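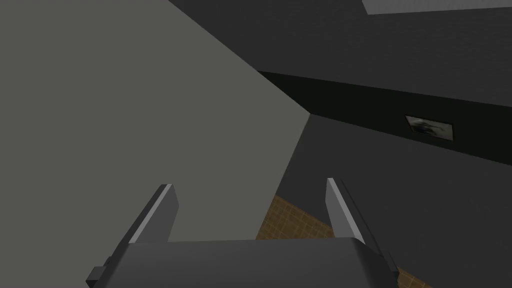 Sourdough FAQ: the things you keep asking me

Last updated 24 July 2024

I've been baking sourdough at home and writing it up on Folach for long enough now that the same questions land in my inbox every week. I love getting them (please don't stop!) but I'm slow at replying, so I've put the most common ones on one page. If yours is missing, the contact form is in the menu. I do read everything, even if it takes me ages.

Do I need a special starter, or can I make my own?

Make your own, go on! It's flour and water in a jar. I mix equal weights of wholemeal flour and lukewarm water, leave it on the worktop with the lid resting loosely on top, and feed it once a day. Throw half away before each feed or you'll end up with a bucket of the stuff. It'll probably go mad with bubbles early on and then sulk for a few days, and that's when most people write to me in a panic. Keep feeding it. Mine has been going for years and it started out looking like wallpaper paste.

My starter has grey liquid on top. Is it dead?

Nope, it's hungry. Pour the liquid off or stir it back in (stirring it in makes the bread a bit more sour, which I like) and give it a feed. If you see pink or orange streaks, or anything fuzzy, that's a different story and the whole lot goes in the bin, jar scrubbed out, start again. Sorry.

How long can I leave it in the fridge?

I regularly forget mine for 2 weeks and it comes back with a couple of feeds at room temperature. I've left it longer than that when I've been away and it took a few days to get lively again, but it did get there. If you're going off for a really long time, smear some thinly on baking paper, let it dry, crumble it up and keep it in an envelope. I have one of those at the back of a drawer as insurance.

What flour do you use?

Mostly the strong white from the Zindano mill, with a handful of their rye when I've got it. They don't pay me or send me anything, I just live close enough to pick it up. Any strong white bread flour from the supermarket will do a perfectly good job though, so don't go spending a fortune on your first few loaves. Do expect to change the water a bit when you change brands. Some flours drink it up and some leave you with soup.

Why is my loaf flat?

Ah, the big one. Usually the dough either hasn't had long enough or it's had far too long, and annoyingly both can give you a pancake. Cut it open and have a look. A tight, gummy crumb with a few huge tunnels means it wanted more time. If it spread out the moment you tipped it from the basket and the inside is full of small, even holes, it had probably gone over. My kitchen in November is freezing and the same recipe takes hours more than it does in summer, so please watch the dough and ignore the clock, mine included.

The other thing is shaping. I was rubbish at it for ages. You want the outside of the dough pulled snug, like a drum skin, without tearing it. A dough scraper and slightly damp hands helped me more than any video did.

Can I prove the dough in the fridge overnight?

Yes, and I nearly always do, because then I can bake before breakfast and feel smug. Shape it, put it in the basket, pop a shower cap or a plastic bag over the top and leave it till morning. The longest I've ever pushed it was 72 hours. It tasted wonderful and looked like a cowpat! One night is plenty for me.

Straight from the fridge to the oven, by the way. Cold dough is far easier to slash.

Do I really need a cast iron pot?

No. I use one, an old Arkent with a chipped lid, and it does trap the steam nicely. Before that I used a baking tray with a roasting tin upside down over the loaf and got very decent bread out of it. Whatever you use, get it properly hot first, and wear good oven gloves. I have a scar on my wrist from the one time I grabbed a tea towel.

The bottom of my bread burns. Help!

Slide a spare baking tray onto the shelf underneath the pot. It blocks some of the heat coming up from below. If that's not enough, scatter a little semolina under the paper, or move everything up a shelf. Ovens are all different and mine runs hot on the left, so I turn the pot halfway through.

When can I cut it?

Later than you want to! I wait 3 hours if I can bear it. Cut it warm and the middle goes sticky and drags on the knife. (I have cut it warm many times. With butter. I regret nothing.)

What do I do with the starter I throw away?

Pancakes, mostly. Take 200 grams of discard, beat in an egg, a pinch of salt, a splash of milk and half a teaspoon of bicarbonate of soda, then fry spoonfuls in a bit of butter. It also makes good crackers if you stir in some oil and seeds and spread it very thin. Keep a tub of discard in the fridge and use it within the week. Don't pour it down the sink, it sets like glue in the pipes.

Can I freeze the loaf?

Absolutely, and slice it first. I put the slices in a bag and toast them from frozen. A whole frozen loaf is fine too, but you have to remember to take it out the night before and I never do.

Is sourdough all right for people who can't eat gluten?

No! Please don't serve it to anybody with coeliac disease. Ordinary sourdough is made with wheat and it still has gluten in it, however long you leave it to ferment. There are gluten-free sourdoughs made with things like buckwheat and rice flour, but I've never made one I'd be happy to share a recipe for.

Do you run classes?

Not at the moment. I did a few in the hall at Effiong and really enjoyed them, but getting everyone's dough home on the bus was a bit of a performance. If I do any more I'll put the dates on the home page first.

Can I use your recipes on my own site?

Link to them by all means, and tell people where you got the idea. Please don't copy the whole page across.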